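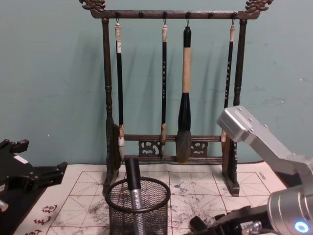

Hằng Ninh wants the cell left alone for a week once the fingertips have been changed. Her view, passed on at the morning handover, is that the right gripper has been fiddled with too often and too quickly, and that half the trouble with it comes from people meaning well with a hex key. Get it right once, she said, write the numbers on the card, walk away.

She may get her week. She may not. The two-arm brush cell at Hokholm went down for maintenance at the start of January and is due back before the month is out, with new pads, a rerouted cable and a grip setting that everyone has so far agreed on.

The cell is a small one. Two arms facing each other over a black table, practice mat between them, brush rack at the back against the wall. The job on paper is simple: take a pen or a brush, carry it over the mat, put it back where it came from. The putting back is what has been going wrong. Natanael Honorato, who keeps the fault log, has 17 entries against the right arm since the last service and only 2 against the left.

Most of the 17 say the same thing in diferent words. Pen slipped in the jaws. Pen turned in the jaws. Pen let go late. One just says "again".

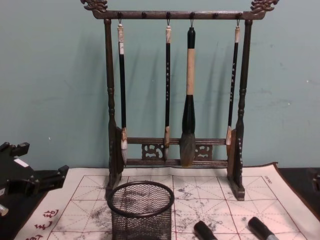
The rack and pen cup in the brush cell at Hokholm, with a gripper at the left.

First suspect was the grip force. It had been set at 50 per cent when the cell was put together and crept up from there, a bit at a time, whenever something slid. Honorato has put it back to 50 and locked the setting. More squeeze was only wearing the pads, he reckons, and worn pads slip more, so up it went again.

Second suspect, the pads themselves. Both sets are coming off. The replacements are from Morin, same shape, softer face, and the fitting is an evening's work if the screws behave. They did not behave last time. A drop of penetrating oil the night before is now on the job sheet, in capitals.

Then there's the cable. Melina Rallis has been on about the cable since before the holidays and has been given the job of sorting it, which she says is what you get for complaining. The run to the right gripper has too much slack in it. When the wrist turns low over the mat the slack goes with it, and on a slow day you would never notice. At full speed it can tug. Her plan is two clips along the link and a shorter loop at the wrist, with enough left over for the joint to turn all the way round and back.

"I don't want it tight," she said. "Tight is worse. Tight and you're buying a new cable by spring." 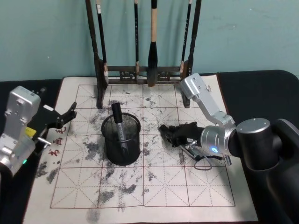

Both arms over the practice mat. The cable on the right-hand one hangs below the wrist.

The order of work has been argued over and is now fixed, more or less. Power off at the wall and tag on the switch. Arms parked by hand. Cup and brushes off the table. Left pads first, becuase the left arm is the one that works and there is something to compare against. Then right pads, then cable, then power back on and a slow run with no tool in the jaws at all.

After that the zero check. This is the tedious bit. Each gripper is brought down over the same four corners of the printed grid and the gap read off with a feeler gauge, then again with the arm coming in from the other side. Any corner that's out gets done over. Tuấn Văn did the last one alone and it took him until ten at night, so this time there will be a second pair of hands and somebody is bringing food.

The grid turns out to be handy for this, more by luck than planning. The mat was bought for the brushes. Now the squares are what everyone measures from, and a plan to swap it for a clean one has been dropped. Ink marks don't matter to the zero check. A new mat laid a hair off square would.

It does have to be taped, though. Rallis again. It can creep on the table top, not far, enough to put the cup off its mark after a long run.

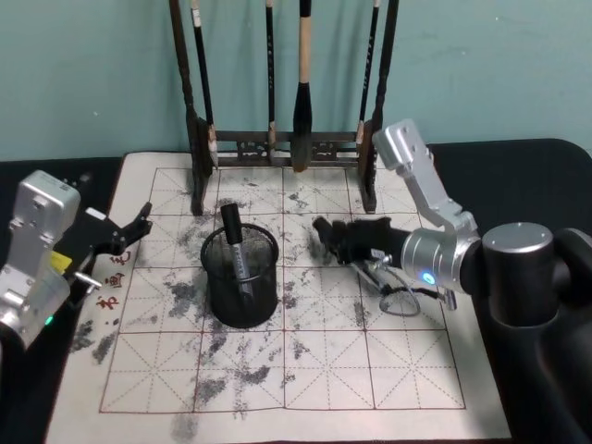 Tape at the back two corners only is the current thinking, so it can still be lifted for wiping underneath. Hưng Giáp would like all four done. To be settled on the night.

The test at the end is 140 cycles without a stop, at working speed, pen out of the cup and back in. One drop and the count goes back to nothing. The cell has managed that before, with the first set of pads, though not since. If it passes, the log gets a new page and the force setting stays locked, with the code held by Honorato and by Filine, the firm that looks after the controllers.

Brushes come after. The thick one is being kept out of the first round, as it is a heavier lift and needs its own grip position, which has yet to be written. The thin ones can go straight on with the pen settings, or that is the hope.

Cost of the whole business is small, pads and clips and an evening's overtime. Catik, which has the bench next door and shares the air line, has been asked to keep its compressor off during the zero check, as the table picks up the shake. They've agreed to anything after six.

Spare pads are in the second drawer. Please sign for them.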